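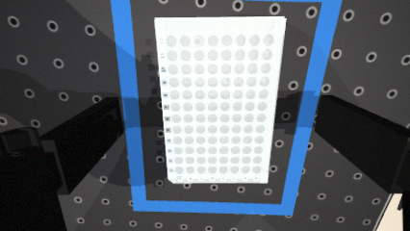

Fault report, Gundel plate-handling project
Kwadwo Ametepe and Witold Brzozowska
2023-05-12

The task was to pick up a 96-well plate and put it down again in simulation. We ran it 474 times and it failed 12 times. In each failure the fingers closed before the arm had finished moving down, so the plate was caught by one edge and dropped.

We first blamed the friction setting and lost a week on it. Dwight Fraser then asked to see the timing log. The close command was sent after a fixed delay of 200 ms, and on long moves the arm needed 362 ms to settle.

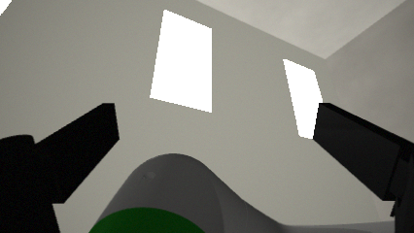

The delay has been replaced by a check on arm speed – the fingers stay open until it reads zero. We have not tested this with a full plate. On a real arm the same fault could spill samples, so the check should stay in if the code is reused.

Comments (2)

Uthai Mahawong: Does the check time out if the arm never settles?

Kwadwo Ametepe: Not yet – it just waits. We will add a stop.

Related reports
Plivora: joint limits and emergency stops
Irnix conveyor jam, July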